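Food Service Basics, Unit 12: Dish Return
Read before the January lab.

Scrape first, then sort by type. Cups go in last.

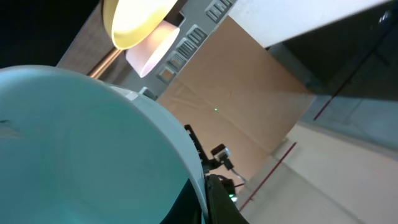

Fig. 1. White rim, close up.

Racks need space between pieces. Air drying only; no towels.
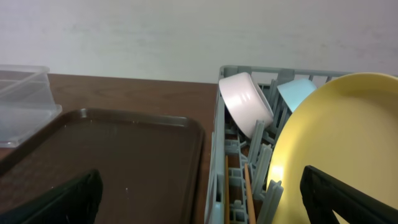
Fig. 2. Table with tray and dish rack.

Dried egg and starch need a soak. Use cool water for egg.

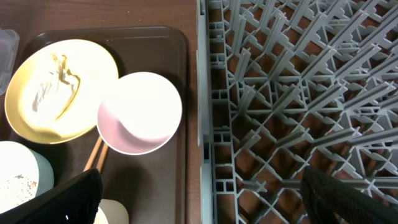

Kubiak asks if rice counts as starch. Yes, soak it.

Chipped cups go in the discard bin at Markport hall. 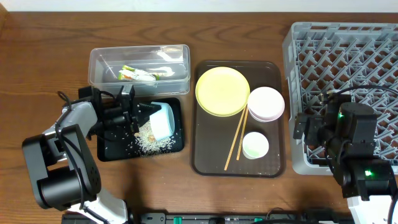
Natar adds that hairline cracks count as chips too.

Quiz covers pages 56 to 63.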